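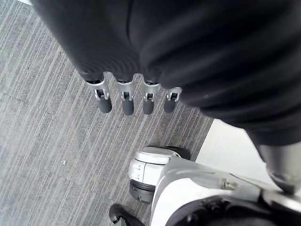
Page last changed: Wed 7 August, by C. Hinojosa

Enano, small body guitar. Top is on and it rings!

Glued the top to the sides on Monday, clamps off yesterday, and this morning I finally got to tap it as a closed box. I've been looking forward to this since April. Held it by the upper bout between thumb and finger, knocked just below where the bridge will go, and it gave back a big round note that kept going much longer than I thought a body this size could manage. The first Enano went "tock" at this stage. This one sings.

I put that down to the braces. On the first body I left them tall all the way to the lining and the whole edge was stiff as a shelf. This time I tapered the ends right down, then kept taking shavings off the two long legs of the X until the free top stopped sounding pinched. It's still a bit tight on the treble side. I left it, because strings will pull it around anyway and I can reach in through the soundhole later with the little finger plane. (Whoever has the little finger plane, please put it back in the drawer.)

Listened to both bodies in the carpeted room as well as at the bench. At the bench everything sounds great because the wall is right there throwing it back at you. Over the gray carpet you hear what the box is really doing, and the new one still won easily, with more low end and a cleaner stop to each knock. Should do the rest of the tap tests in there so they compare.

Humidity: pulled the logger card before closing up. 2,958 readings on it, and apart from one ugly dip when the door got propped open, the line is lovely and flat. So the top went on at a sensible moisture and I'm not worried about cracks this winter. I'd like to keep the card with the build sheet from now on.

Glue: used the Julham hide glue for the top, a fresh pot. It grabs fast, even with the parts warmed, and I was still turning the last clamps when it started to gel near the tail block. Squeeze-out looks even all the way round and I can't get a feeler in anywhere, so I'm calling it good. Next time, have a second person on clamps. Dry run took nearly 3 minutes on my own, too slow for this stuff.

Bridge: Espinoza pattern, the one with the low wings. I cut 2 blanks, one rosewood and one walnut. The walnut is a lot lighter in the hand and I badly want to hear it on this top. Plan is to finish both to the same footprint and hold each one on with double-stick tape for a tap before I commit.

Neck: the Brenwood blank is still moving a little after the rough cut, bowed toward the fingerboard side. Stickered it on the top shelf again. Please don't stack anything on it.

Still to do
- binding channels, test the router depth on scrap first
- thin the walnut bridge wings
- order side dots
- level the heel joint once the neck settles
- tap the closed box again in a week and write down the note, I forgot to do it today because I was too pleased with it

C.H.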